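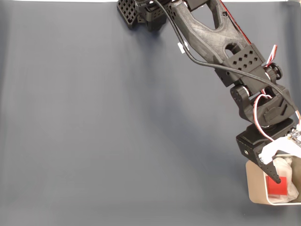
A smooth gray-blue surface with a soft shadow falling across it.

Workshop Tips > Benches and Surfaces > Painting a Bench Top

Painting a bench top so it stays nice

I put off painting my workbench for years and I can't tell you how sorry I am that I waited! A matte painted top is a joy. You drop a tiny screw and there it is, right where it landed. Glue drips show up while they can still be wiped. And the whole shop feels brighter, even on a gloomy December afternoon with one lamp on.

I've now done mine, my sister's potting table and the fold-down shelf in the laundry room, so this is what I've settled on.

Picking the color

Go for a middle tone. White is lovely for a week and then every pencil smudge shouts at you. Black hides drill bits and shows every speck of sawdust. A gray, a gray-blue or a soft green is easiest on the eyes, and matte beats gloss by a mile if you work under a lamp (glare gives me a headache by suppertime). Brush a sample on a scrap and look at it in the morning and again at night under your shop light. The gray I liked best in the store looked purple at 9 p.m., so I'm very glad I checked.

Getting the old top ready

Scrape off the glue blobs first. A dull chisel held nearly flat does it, or a paint scraper if you have one with a fresh edge. Fill the dents you care about and leave the rest. Wipe everything down with warm water and a good squirt of dish soap, rinse, and let it dry overnight with a fan on it.

Then sand. I use 100 grit for the whole top, by hand with a cork block, going with the grain. You only want to knock the shine off. If the bench has had oil or wax on it, wipe it with mineral spirits before you sand, and hang those rags outside, spread out flat, until they're stiff. Don't wad them up in the trash can, they can heat up and catch fire.

Vacuum, then wipe with a barely damp cloth. Then vacuum again! The corners by the vise always have more in them.

Primer and paint

One coat of bonding primer, brushed into the edges and rolled on the flat. I use the short foam rollers and they leave a finish like an eggshell. Lay off each section with very light strokes in one direction and then leave it alone. Going back over half-dry paint is how I got the ridges on the potting table, and they're still there.

After the primer, 3 thin coats of a tough floor or porch enamel. Thin, thin, thin. Follow the drying time on the can and add a bit if your shop is chilly. Rub between coats with a gray scuff pad and wipe the dust off.

Wrap your wet roller tightly in plastic and put it in the fridge between coats. It keeps fine until the next day and you save yourself all that washing up.

The wait

Dry and cured are two different things, and this is the hard part for impatient people like me. You can set light things on it the next day. Vises, paint cans and anything with rubber feet should stay off for 19 days. I know that's an odd number. It's how long I was away visiting my aunt, and when I got back I couldn't mark it with a thumbnail, so now I always do the same.

Keeping it nice

- Felt pads under anything heavy that stays put.
- A scrap of hardboard for cutting, drilling and pounding. Flip it when one side gets ugly.
- Dried wood glue pops off if you slide a plastic putty knife under it.
- Pencil comes off with an ordinary white eraser.
- Save a baby food jar of the paint, filled right to the top, with the color name written on the lid.

Touch up chips as you notice them, with a small artist's brush and two dabs. A yearly top coat over a quick scuff takes one evening and makes the whole thing look new again, and I look forward to it more than I probably should.

Rozália Kopecký

Related tips
Quieting a Rattly Drawer
Five Uses for Old Cork Trivets
How to Flatten a Warped Cutting Board
Cleaning Brushes You Had Given Up On
Shelf Liner That Doesn't Creep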